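Projects > Talledness > Progress reports

Talledness progress report, Aug 5, 2023

Hi all at Liton, and thanks for your patience while we got July squared away. The short version: we've recorded 712 demonstrations on the toy kitchen set, every one of them driven by hand by a person at the controls, and 455 have passed review so far. The stove and play food stay out on the table between the two arms, so whoever's driving has plenty to steer around (good practice!).

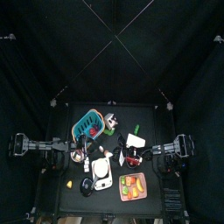

Egg handling

I'll admit this is my favourite bit. The egg is smooth and it loves to roll, so we ask operators to come in slowly with a finger on either side and settle the grip before they lift. We've had 2 new operators learning it at Bullcombe, and they're picking it up faster than I did.

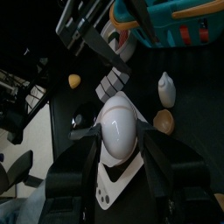
Do the rejected demonstrations go to waste?
We keep them all, labelled with the reason they failed review, and the Effiong team wants to try training on the near misses next.

Contact | © Bullcombe | Back to top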